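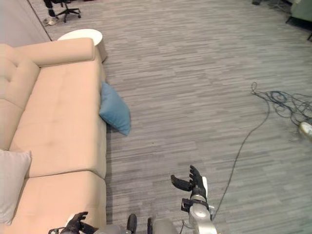
Happy New Year, all! The first thing in my calendar for Jan 3, 2023 is the same thing that was in there last January, and I'm looking forward to it more than I can tell you: the skip-level conversations start again.

If you're new to this newsletter, a skip-level is when you sit down with the people who report to the people who report to you. I put them off for years. I thought my managers would feel spied on, and I thought the teams would tell me everything was fine and then go back to their desks and wonder what they'd done wrong. Both of those things happened the first time I tried it (at Grabner, where I had 14 people on my list and got through two of them before I lost my nerve).

What changed it for me was a small thing that Ursina Fankhauser suggested when we were working together on the Nasley program. She told me to send the questions ahead. Three of them, the same three for everyone, with the managers copied in. So now the email goes out a week early and it asks: what are you spending time on that you think I don't know about, what did you stop doing last year and do you miss it, and what should I ask your manager about?
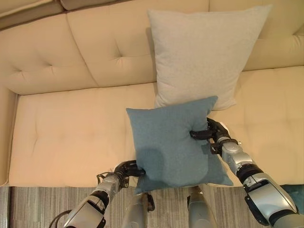

The third one makes people nervous, so I leave it for last and I don't push. Some folks answer with something tiny, like a meeting that always runs over. Fine! I write it down anyway and I bring it up with the manager in the same words. If I dress it up or soften it, the person who said it hears a different version later on and stops trusting me.

I also keep them short. Twenty-one minutes is my number, which sounds fussy, but I used to book half an hour and the last stretch was always me talking about strategy – you can feel the other person looking for their coat. Now I set a timer on my phone, I tell them it's there, and when it goes off I ask if there's one more thing. That's usually when the good stuff comes out.

A few of you wrote in after the June issue to ask what to do with the notes. I go through them the same evening and pick one item per person that I can act on myself within the month. Everything else goes to the manager, no names left off, because I've told people up front that it works that way. If something really is confidential they can say so before they start and we'll handle it separately.

I ran this past the leadership group in Kumley before the holidays, and not everyone was sold.

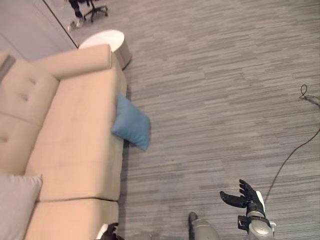 Lorenz Haslinger thought the managers should go first and have their own conversation with me before anyone on their team does, so that they aren't hearing about problems in second place. He'd also drop the timer, which he said would make him talk faster and say less.

I'm taking the first part of that. Starting this month, each manager gets their own session the week before, same three questions. The timer stays for now, but I'll put the phone face down and see how it goes. If you try any of this with your own team, write back and tell me which question fell flat!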